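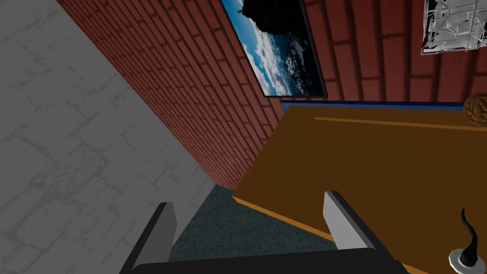
Gray wall, wooden table. Ring thread follows.

So I took my grandmother's ring to be appraised on Monday. Family legend says sapphire. Family legend has also said we're related to a duke.

The jeweler, Howard Holroyd at Rillgate, looked through his loupe for a long time and then asked if I was sentimental. Never a good opener.

It's synthetic. A very nice synthetic, probably 1930s, in a platinum setting with tiny milgrain edges. The setting is the good part. He said "charming" three times.

To replace the stone with a natural sapphire of the same size: $2,609. To leave it alone and clean it: free, apparently, if you look sad enough.

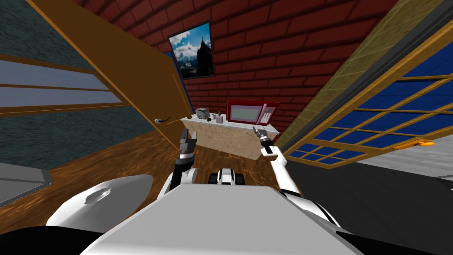

Anyway, I then did what any sensible person does and spent the evening looking at old rings online. Found an Art Nouveau one with enamel leaves for $734. One leaf missing. The listing calls this "character."

Asked my friend Agata Bellini, who has bought more old jewelry than she has furniture. Her advice was to check the shank for wear, look for gray lumps of lead solder, and ask for a photo of the inside of the band.

Seller sent the photo. There's lead solder. There's quite a lot of lead solder.

So I'm keeping Grandma's fake, which has been resized twice and still spins on my finger like a lazy Susan. Two sizing beads should fix that – pickup is sometime in July.

My aunt has been told about the sapphire. She would like a second opinion.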